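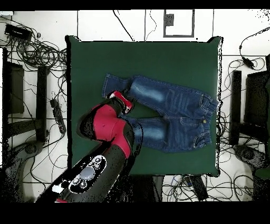
Folding pants the hard way
Speaker notes, Uvwood shared workshop, April open evening. Talk slot 7:30, room booked till 9.

Slide 1. Title

Say hello. Wait for the folding chairs to stop scraping.

I'm going to talk about two seasons of evenings spent getting a robot to fold a pair of jeans. I can fold a pair of jeans in four seconds. I've never been asked to give a talk on it.

Ask who here folds their jeans. Ask who hangs them. Do not get drawn into the hanging debate, it ate ten minutes at Grodedell.

Slide 2. Why jeans

We started with dish towels like everybody else. A towel is a rectangle and it wants to stay one. Then somebody in the workshop said "sure, but can it do pants," and there went the winter.

Denim is heavy, so when you let go it stays mostly where you left it. Good. It's also stiff at the seams and floppy between them, so it folds where it likes. Bad. And there are two legs, and from above one leg looks a lot like the other. The software we run is our own and it's called Kado. For most of February Kado believed jeans were one very wide leg.

(Pause. This got a laugh last time. If it doesn't, move on fast.)

Slide 3. The floor

People expect a table. We had a table. The arm would reach across it, the table would shuffle an inch, and every position we had saved was now wrong by an inch. The floor doesn't shuffle. Your knees pay for it.

The mat is green because dark blue on white tile gave us glare and grout lines, and Kado was very fond of grout lines. It would find a lovely straight edge and try to pick up the building.

Mention: tape the mat down on all sides. We taped two corners to begin with. Show the video of the mat being folded with the jeans inside it. It's a decent fold, to be fair.

Slide 4. Cables

Show the floor. Let them look.

I have no advice here. Every spring we say we'll route the cables properly, and every spring there are more of them. Label both ends. We labeled one end of each, so we know exactly what everything is until we follow it into the pile.

If asked about the power strip: yes, it should be mounted up off the floor. It's on the list. The list is under the cables.

Slide 5. Finding the crotch

There is no polite word for this on the slide, I tried "leg junction" and it sounded like a train station.

The place where the legs meet is the best landmark on the garment. The waistband can be bunched up, the cuffs wander off, but the legs always meet somewhere. So the gripper goes there early and touches the cloth before it tries anything clever. Touching tells us the height of the fabric, and the height tells us whether we're on one layer or a wrinkle pretending to be two.

Faded patches on the thighs were trouble. Kado took the pale area for a hole and kept reaching through it. We fixed that by showing it more worn-out pants — the one stage of the project where everybody had something to donate.

Slide 6. Numbers

200 attempts logged with the current version. 149 of them ended in something I'd put in a drawer. The rest I'd put in a drawer too, but I wouldn't open it in front of guests.

A fold takes 60 seconds when nothing goes wrong. Repeat that for the back row. Somebody will do the math against four seconds, so do it for them first.

Slide 7. What broke

Gripper pads, from the seams. Rivets are worse. Go around the button, don't grip it.
My patience with belt loops. A finger goes in, the arm goes up, the whole pair goes up with it like laundry day on a ship.
The save button, which we had put next to the clear button. That was my layout.

Slide 8. What's next

Eide is the name for the second-arm version. One arm pins, the other folds. At present they mostly take turns being in each other's way, and I've worked with people like that.

After that, shirts. I have opinions about sleeves but they can wait.

Questions

Likely ones:
"Does it do socks?" No.
"Can I try it?" Yes, after the talk, shoes off the mat, and stay behind the tape while it moves. The stop button is by the door. Point at it.
"What did it cost?" Say "less than a washing machine, more than I told them at home" and take the next hand.

Leave five minutes to stack the chairs.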